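Prothero Building gets its daylight back, asks what to do with it

The upper floor of the Prothero Building reopened in June with its long window wall cleared, cleaned and once again letting in the sun, which tenants had been requesting for years and began complaining about by lunch.

The glass had spent most of the last decade behind shelving, posters and a set of beige blinds that went only one way. Wondeck, the contractor on the job, took down 70 blinds and scrubbed the panes inside and out. The work ran nine days over schedule. Wondeck puts this down to old adhesive, and to a poster for a 50-cent coffee promotion that had more or less become part of the building.

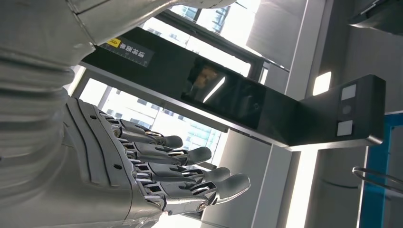
Daylight through the window wall, with its dark metal frames.

Reaction on the floor has been warm, in both senses. Hukari, which rents the desks nearest the glass, circulated a note praising the view and asking, two paragraphs later, about shade. Clinurance, on the darker side of the hallway, has asked to be considered if any of those desks come free.

The building office says it is looking at options. A tinted film was priced and set aside — it would have cost some $500 a bay and made noon look like late afternoon, a condition tenants already had for nothing. Roller shades are the current favorite, and samples in three shades of gray are hanging by the elevator, where people may mark a preference on the sheet provided.

One firm rule has come out of the project so far. Posters may no longer be taped to the glass. A notice to that effect went up last week on the hallway wall, with tape.

The shade sheet stays up until the end of the month.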